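Gireck revises tray packing procedure for bottled water at Vedow site

Print this page | E-mail this page
14 shares | 0 comments

Gireck has issued a revised procedure for the handling and tray packing of small bottled drinks at its Vedow distribution site. The procedure takes effect in March and replaces the guidance in use since the site opened. It covers the unpacking of wrapped cases, the placing of single bottles into shallow trays, the checking of caps and labels, and the transfer of filled trays to the outgoing shelves.

The change applies to still water in clear plastic bottles with screw caps. Carbonated drinks, glass bottles and bottles with sports caps are outside its scope and continue to be packed under the existing rules. A separate document for carbonated drinks is in preparation.

Vedow supplies meeting rooms, canteens and reception areas at customer premises. Most of these customers do not take full cases. They order small quantities, often mixed with cups, napkins and dry goods, and the bottles are delivered standing in a tray that can be placed directly on a counter or in a refrigerator. The tray is therefore both a packing aid and the item the customer receives, and its condition on arrival forms part of the delivery standard.

Background

A review of packing at Vedow looked at 46 delivery routes served from the site. On 31 of these, customers had reported at least one tray in which bottles had moved during transport. The reports fell into two groups. In the first, bottles had leaned against one another and the labels were scuffed. In the second, a bottle had come to rest with its base on the rim of the tray and had to be reset by hand before the tray could be put out.

Damage to the bottles themselves was rare. Thin-walled plastic bottles tolerate light sideways contact when they are full and sealed, and the ridges moulded into the wall add stiffness. They are less tolerant of being squeezed at mid-height, where the wall gives and the label may crease or lift at the seam. The review concluded that the position of each bottle in the tray, and the point at which it is held while being placed, had more effect on the finished result than the speed of packing.

The old guidance specified the number of bottles for each tray size but said little about how they should stand. Packers had developed different habits. Some filled the tray from one corner, others from the middle outwards, and both methods could leave a bottle leaning if the last one was pushed into a gap that was too narrow.
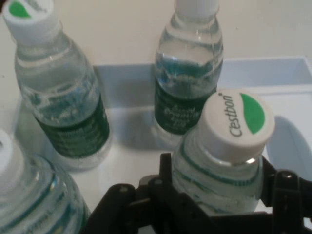 Gireck Packing and Handling Section - Vedow

The cap in the foreground carries the Cestbon name beside a green leaf-shaped logo, and the two bottles at the back have dark green labels round a clear, ridged body. One bottle leans towards its upper corner. Under the revised procedure a bottle in that position is set upright before the tray is released, whether or not it is touching its neighbour.

Placing and spacing

The revised procedure starts with the tray. It must be flat, clean and free of film, tape or label fragments. Trays with a cracked or bent rim are withdrawn. The tray is placed on the bench with its long side facing the packer and is not moved again until all the bottles are in.

Bottles are placed from the far side towards the near side. Each bottle is lowered vertically until the whole base is in contact with the tray floor, and is let go only then. A bottle must not be slid across the rim. If it touches the rim on the way down, it is lifted clear and placed again.

Bottles may stand close together. Light contact between shoulders or labels is acceptable provided that every base is flat. A bottle that stands upright only when supported by the one next to it is treated as leaning and is reset. The check is made from above and from one side, as a slight lean is difficult to see from directly overhead.

For part-filled trays, the bottles are grouped at the centre and a card divider is fitted on each open side. The divider was developed with Ichikawa, which supplies board packaging to the site. It is supplied flat, folds once, and is held in place by the tray wall. No adhesive is used. Dividers are returned with the empty trays and may be used again if the fold is intact.

Caps and labels

Two checks are made on the cap. The packer confirms that it sits level on the neck and that the ring beneath it is unbroken. Caps are not tightened or turned during packing. A bottle with a raised cap, a broken ring or visible liquid on the thread is removed and placed in the reject crate.

The label check is limited to condition. Labels should be complete and free of tears. Small creases are accepted. Labels are not required to face in the same direction, except where the customer has asked for this on the order. An earlier draft of the procedure made forward-facing labels compulsory for all trays. This was dropped after bench trials, in which turning the bottles inside the tray was found to be the most common cause of leaning.

Transfer and storage

A filled tray is lifted with both hands, one under each short side, and carried level. Filled trays are not stacked directly on top of one another. They are moved on a shelf trolley with a maximum of 3 loaded levels, and the lowest level is filled first. Trolleys are pushed and not pulled, except when leaving a lift.

Outgoing shelves at Vedow have been fitted with a low front lip to stop trays from creeping forward. Shelf spacing has been increased so that a tray can be lifted in and out without the caps touching the shelf above. Almost all of the shelving in the outgoing area has now been changed - the remaining bays, next to the cold room, will follow once the floor there has been resealed.

Bottled water awaiting dispatch is kept out of direct sunlight and away from cleaning products. Trays prepared in the afternoon for delivery on the following morning are covered with a loose sheet of paper. Plastic film is no longer used for this purpose, as it tended to pull the outer bottles inwards when stretched over the caps.

Records

Each trolley carries one record sheet. The packer enters the tray size, the number of trays and any bottles rejected, with the reason given as cap, label, body or other. The sheet does not ask for the time taken. Rejected bottles are examined at the end of each shift and are either returned to the supplier or emptied for recycling.

Customers are asked to report leaning or displaced bottles using the form on the delivery note. The form has been shortened and now has a single box for tray condition. Photographs are helpful but are not required.

Introduction at other sites

The procedure will be used first at Vedow. The Istlow site, which handles a smaller range of drinks and uses a deeper tray, will adopt the sections on caps, labels and records at the same time. The placing and spacing section will be adapted for the deeper tray after further bench trials, and the shelf lip will not be needed there.

Existing orders are not affected. Tray sizes, order codes and delivery times remain the same, and customers do not need to take any action. Customers who return empty trays are asked to leave the card dividers inside them.

Printed copies of the procedure are held at each packing bench. Further copies can be requested from the Packing and Handling Section at Vedow.

About Gireck

Gireck stores, packs and delivers catering supplies and bottled drinks for offices, training centres and public buildings. It operates distribution sites at Vedow and Istlow.

Print this page | E-mail this page
14 shares | 0 comments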